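March, still dark out, kitchen

Slept badly again, so I may as well write. The cat has been informed that breakfast is at six and does not accept this.

Yesterday I finally sent the email to the allotment people saying yes, I'll take the plot. Seventy-two dollars for the year, payable in advance, which is less than I spent last month on the kind of cheese that comes wrapped in a leaf. I've been on the waiting list so long that I'd stopped thinking of it as a list and started thinking of it as a personality trait. "Oh, I'm waiting for a plot," I'd say at parties, and people would nod and find someone else to talk to. Now I have one and will need a new opening line.

Went out to look at it in the afternoon. The site is called Drusteven, which sounds like a minor Roman general, and it's the strip of land behind the old rail yard. My plot is number 418. There are nowhere near that many plots. I asked the man at the gate how the numbering worked and he said "historically," and went back to his sandwich.

The previous tenant was a Mr. Krajčí, and he left behind a shed with no door, a bathtub, and more rhubarb than I would have thought legal. I don't like rhubarb. I've never told anyone this, having grown up in a family where rhubarb was served as a reward. It's already poking up, pink and knuckly and very pleased with itself. The neighbor on the left, Matěj Lukáč, leaned over to tell me it's a prize crown and Krajčí had it from his mother. So that's me stuck with it. You can't dig up a man's mother's rhubarb with a witness standing right there.

Matěj has the plot everyone hates. Edges cut like a haircut. Bean poles already up, in March, in a row so straight it made me stand differently. He looked over my ground for a while and then said the word "bindweed" in the voice doctors use. I said I'd heard it could be managed. He said his first wife had believed that too.
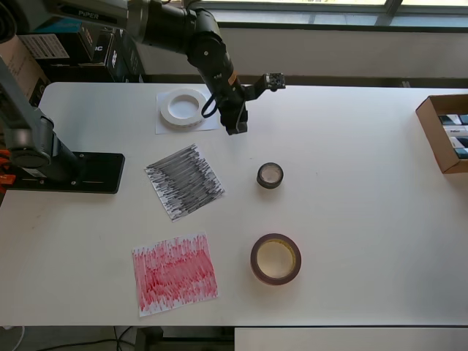 I then made the mistake of buying seeds. I had a rule, which was that I'd buy potatoes, onions and one frivolous thing. I came home with so many packets that I had to put some in the glove compartment so as not to see them all together. Three kinds of squash. I eat squash twice a year, both times under social pressure. There's also a bag of something called Nutness, a soil improver made of ground-up shells, and the packet promises "a nuttier, livelier bed," a phrase I hope never to hear again. The woman at the counter said it was very popular. I noticed she had a lot of it left.

Dad would have loved all this, of course. He kept a garden the way other men kept grudges, with records. I still have his notebooks in the hall closet, and I got one down last night and read it in the bath. "Peas in. Cold. Mother says too early." Next line: "Peas dead." Nothing else for nine days, and then, "Peas in." I don't think I ever had a conversation with him that told me as much. There's a page where he has drawn the whole back garden to scale and labeled it, and in the corner by the compost he has written my name and "swing?" with a question mark. We never got the swing. I got a second row of leeks instead. I sat there until the water went cold, being unreasonable about leeks.

Called Sis to tell her about the plot. She said, "You killed a cactus." I said the cactus had been unwell when I got it. She said it was a housewarming present from her and had been in perfect health. We moved on to her knees.
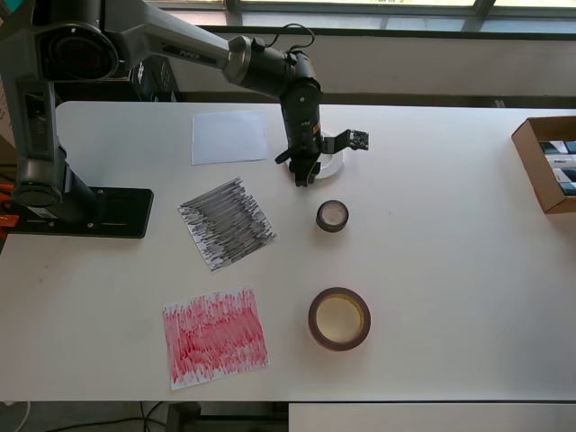
Then there's the question of the bathtub. The Drusteven rules, which arrived as a scan of a photocopy of something typed before I was born, say that "no vessel of a domestic nature" may be kept on a plot. Krajčí seems to have kept his for decades by planting mint in it, on the theory that a bath full of mint is technically a bed. I admire that. I plan to carry on the tradition, mostly as I have no idea how to get a cast-iron bath off a hill. Matěj says two strong men could do it. He did not say this as an offer.

I've also been reading up on compost, and I'd like it noted that I've never met a more quarrelsome group of people than the composters of the internet. One thread about eggshells had run on for years. A man in there claimed he'd tried 4,000 of them, crushed, over a single winter, and the slugs had simply walked across. Someone replied that he'd crushed them wrong. I was completely gripped. I looked up and it was past midnight and I had a firm opinion about eggshells, which I hadn't had at dinner.

The one sensible purchase so far is a spade, a Wulance, secondhand, from the guy two streets over who is moving to an apartment. It's older than I am and in better shape. He showed me how to hold it. I thought I knew how to hold a spade, but apparently I'd been about to hold it like a person signaling for help. He got a little quiet when I put it in the car, and I drove off slower than I needed to.

The plan for this week, such as it is: clear the patch nearest the path, where Matěj can see I mean business. Find a door for the shed. Find out what the shed is for. Put the potatoes in egg boxes on the windowsill to sprout, which every book says is the moment a person becomes unbearable. The windowsill currently belongs to the cat, so talks will have to be held.

And do something about the rhubarb. The gate man told me that on open day everyone puts out a table, and that people used to come from across town for Krajčí's jam. He looked at me when he said it. I said I was more of a chutney person. I've never made a chutney in my life. He wrote it down on the back of his hand, so I suppose it's official and I'll be up at the stove in June, stirring something brown and calling Sis for advice she'll be thrilled to withhold.

It's getting light now. Rain on the skylight, the thin kind that means it'll go on all day. Dad's notebook for this month says "Too wet to dig. Dug anyway," and then, underneath and in a different pen, "Back gone."

Quarter to six. The cat is sitting on the seed packets. I'll feed her early and we'll both pretend it was my idea.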